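Last updated: 24/04/2024
Filed under: Local planning > Sport and leisure > Edley recreation ground

Thread: Drainage spec for the new Edley pitches

pitchside_k
The revised drawings for the Edley ground are up. Doltus have the groundworks and the lateral drains are now shown at 10 m centres across the football area. The earlier set had them closer. On clay that seems wide to me. No change to the sand slit layout. Has anyone read the soil report?

claybound
Read it. Infiltration is poor over the lower half and acceptable near the car park. 10 m is workable if the slits connect properly to the permeable fill over the laterals. If they stop short, the spacing makes no difference and you get standing water anyway.

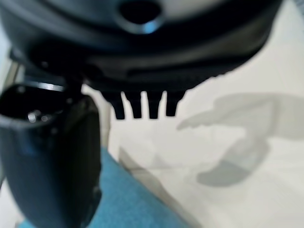 oldfosse
Slit depth is my concern. The drawings give a depth for the laterals and leave the slits "to contractor's method". A tined machine will open the surface and do very little below it. Think of four short prongs in a row like the black ones in my picture, scaled up: you get evenly spaced holes and no continuous channel. The spec should name a trencher and a minimum depth.

claybound
Disagree on naming the machine. State the depth, width and backfill grading and let Doltus choose. If you specify plant, you own the result.

oldfosse
Fair on liability. The depth still has to be written down.

pitchside_k
Two other items from the revised set:

1. Outfall. All 3 pitches now discharge to the ditch on the north side. Rusnák did the hydraulic calculation and it assumes the ditch is clear. It was not clear when I walked it.

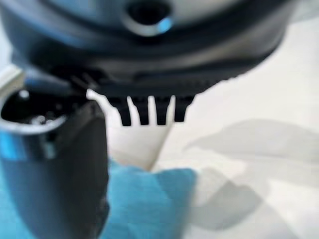 2. Floodlights. Biltulier columns, 29 lux lower than the first scheme on the training area. The match pitch is unchanged.

tallyboard
The lighting cut is fine for training. I would rather the money went on the ditch. Who maintains it, the parish or the landowner?

pitchside_k
Landowner up to the culvert, parish after. The first 100 m is the landowner's.

claybound
Then the outfall depends on a third party and the calculation should have a partly blocked case. Ask for it before the comment period shuts in May.

tallyboard
Will put that in my comment. I still think 10 m is too wide for the lower pitch.

oldfosse
Same here. Mine went in this morning, slit depth only.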